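Traridico Home Help » Kitchen » Chopping and prep

Red onion slides about and dyes everything. What am I doing wrong?

Posted by Hondano, 2020-07-28

I have reached the stage of life where I chop a red onion most evenings, and most evenings it wins. The half I'm cutting skates off across the board, the board skates off across the worktop, and by the end I have pieces ranging from dust to doorstop. The worktop is pale, so of course there are now two pinkish smudges on it that washing-up liquid only seems to encourage.

The board is bamboo, the knife came in a block from a supermarket and has never been sharpened (I'm told this may be relevant). Do I need a heavier board, a better knife or a takeaway menu?

2 replies

Bronari34

Sharpen the knife. A blunt one pushes the onion along before it cuts it, and then you push harder, and then you're looking for plasters. A cheap pull-through sharpener will do for a supermarket knife, it's not a samurai sword.

Also damp cloth under the board. Done.

Juhász

Agree with the cloth, though wring it out properly or you'll have a puddle under there and a board with a bend in it. Bamboo doesn't care for sitting in water. A square of that rubbery drawer liner does the same job and you can forget about it, which I have, for years.

As for the onion, give it a flat side before you do anything clever. Cut it in half from top to root, peel it, lay both halves face down and leave the root on. The root holds the layers together while you make your long cuts, then you turn it and slice across. My mother-in-law does it in mid-air over the pan with a paring knife, and I don't recommend watching.

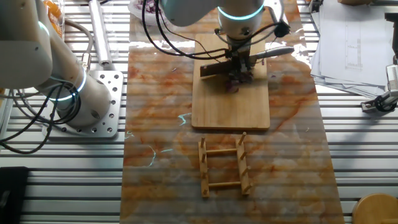
Keep the chopped bits in one small heap and get them into a bowl before you start on the next half. Most of the staining comes from stray pieces that wander off the board and sit there sulking until after dinner. A wide blade is handy for scooping — use the back edge, or you'll undo all that sharpening.

For the smudges, try bicarb and a little water made into a paste, left for a few minutes and wiped off with a soft cloth. Test a corner first. If it's real marble, keep lemon and vinegar well away from it, whatever the internet says. If it's only marble-patterned you can relax slightly, but don't go at it with a scourer.

Hondano

Knife sharpened, cloth deployed. Onion stayed put. One smudge has gone and the other is now under the toaster.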